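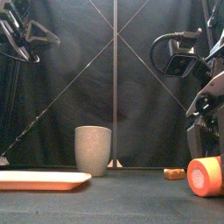 Gwenllian Rowlands asked us last January why a glaze that passes at the test kiln can still fail on a shelf of finished ware, and whether any supplier was prepared to put the answer in writing. Her letter is still the best short statement of what Nusstead does.

Nusstead is a ceramic glaze testing laboratory. We measure fit, surface hardness and metal release on glazed tableware for small and mid-sized potteries. We do not sell glazes, clay bodies or kilns, and we do not take commission from firms that do.

What we test

Fit is the match in thermal expansion between glaze and body. A glaze under too much tension crazes; a glaze under too much compression shivers at the rim. We cut bars from the client's own body, fire them to the client's own schedule and measure expansion on a dilatometer to 1000 degrees Celsius. Each report is based on 4 bars per glaze. Results are given as curves and as a table, with the firing log attached.

Metal release is measured by acid leach on whole pieces. Send ware from a production firing. Pieces made specially for the test tend to be glazed more carefully than the rest, and the figures then describe the wrong thing.

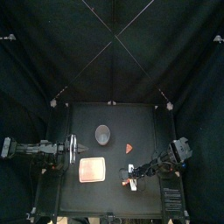 Shape affects a result more than most clients expect. Glaze runs thin over an edge and pools in a hollow, so one firing can leave two different coatings on the same piece. A flat tray with a raised rim and rounded corners, outlined in pinkish orange, raises different sampling questions from an open gray container with a thin, lighter rim. We therefore ask for every form in a range, including the ones that sell slowly - these are often the least tested.

How we work

Samples are logged on arrival and held for 4 weeks after the report is issued. Retained pieces can be returned at the client's cost. Method questions go to Tsung-han Liao, and leach testing to Unnur Brøndum. Arben Kos runs the kilns and will ask for your cone, hold time and cooling rate before he accepts a job.

Reports state what was measured and under what conditions. Where a client wants reformulation advice, we quote for it separately - it is billed by the hour.

The sample desk closes at 4 p.m.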